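Planner notes, page turning, 1/6
This week I am rewriting the planner for our two-arm book task at Zumden. The old version planned each arm alone and checked for collisions afterwards. It rejected too many good paths.

2/6
Now both arms share one plan while they hold the same book. The constraint is simple: the distance between the two grippers may not change unless the planner asks for it.

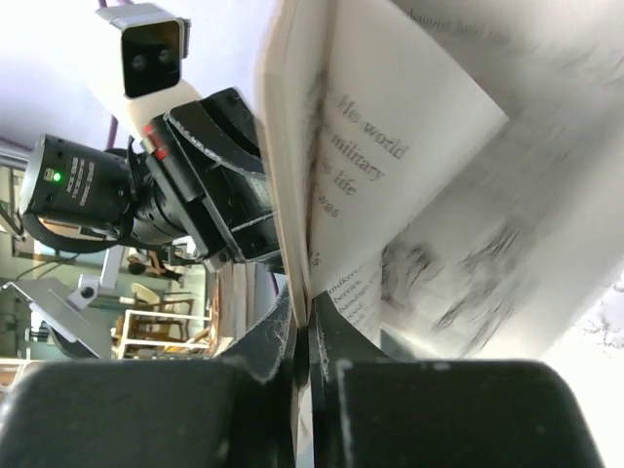 3/6
Perception is the harder part. From the wrist, a bundle of pages is many thin parallel lines, and a lifted page hides the print under it. I segment the page edges first and ignore the text.

4/6
The replay tool now loads 508 logged grasps and marks where the two arms disagree. I found 11 with a wrong time stamp. These were my mistake.

5/6
Next is the force limit in the controller. At the moment it is one fixed value for every book, and I would like to set it by thickness.

6/6
If you have solved this with a shared plan, please write to me which solver you use.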